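Teaching two hands to tidy a sofa

Posted in April, in Lab notes

I've been promising a proper update on the soft furnishings project for a while, so let me get it down before lunch. We have a result! It's a small one, but it changed how I think about wrist views, and I got more emails about the teaser than about anything else I've put on this page.

Quick catch-up if you missed the earlier post. The method is called Clavavo, and it came out of a long argument over whether a two-armed robot handling pillows and towels should trust what it sees from up high or what it sees from right beside the fingers. From the head you get the whole sofa. From the wrist you get a lot of your own hardware and a little bit of fabric, often smeared by motion, and for years people (me included) treated that second view as a nuisance to be cropped down.
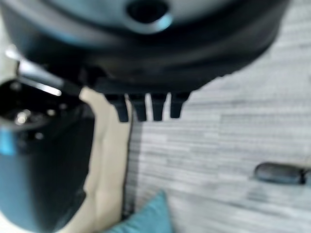 So Clavavo does something pretty plain. It looks at both views the whole time and learns a weight for each one, updated as the arm moves. Far away from the fabric, the head view runs the show. Close in, the weight slides over to the wrist. We don't tell it when to switch, and there's no distance threshold hiding in the code – I know because I went looking for one when the numbers came back better than I expected.

The training set was 435 demonstrations, all of them pillows, cushions and towels, which is a modest pile by current standards. We held back 36 for checking and never touched them until the end. Then came 100 test runs with our old approach (head view only, once the hand starts moving) and 100 with Clavavo, same sofa, same starting layouts. The old one got a usable grip in 58. I'd have been happy with 65. Clavavo got 81, and I made the person at the next desk recount it.
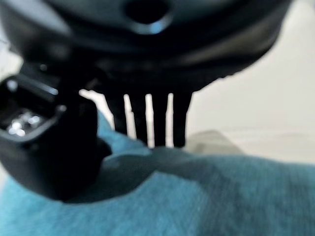
What surprised me more was where the gains came from. I'd assumed the wrist view would help most with the tricky colors, where a beige pillow on a beige seat pretty much melts away from above. It did help there, a bit. The big jump was in the last moments before contact, when the hand itself is blocking the head view and the old method was basically guessing where the edge of the cloth was. Clavavo leans hard on the wrist right then, blur and all. We tried sharpening the wrist video before feeding it in and the score dropped by four. I don't have a good explanation yet, and I've heard three bad ones this week, two of them mine.

It isn't all sunshine. Towels are still worse than pillows by a wide margin, mostly when there's a fold lying on top of another fold. And the weights sometimes flap back and forth when both arms are near the same pillow, so you get a hesitant little wobble before the grip. We've got a smoothing fix that works in the Stoltell simulator. On the real arms it makes everything sluggish, so it stays off for now.

Next up is the bigger run: 300 fresh demonstrations on furniture the system hasn't seen, starting with the armchairs over at our Rondcombe site. The Okeke grant covers that through the summer, and the data will go up alongside the write-up once the labels are clean. If you have opinions about blankets – please, send them, I've been putting blankets off for months.
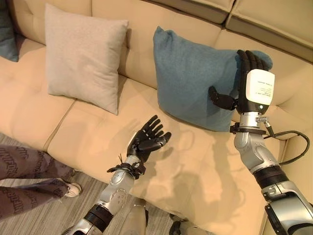 Getting the write-up

The draft is with our internal readers now. I'll post the link on this page when it's ready, along with the full table of runs, including the ones where the towel won.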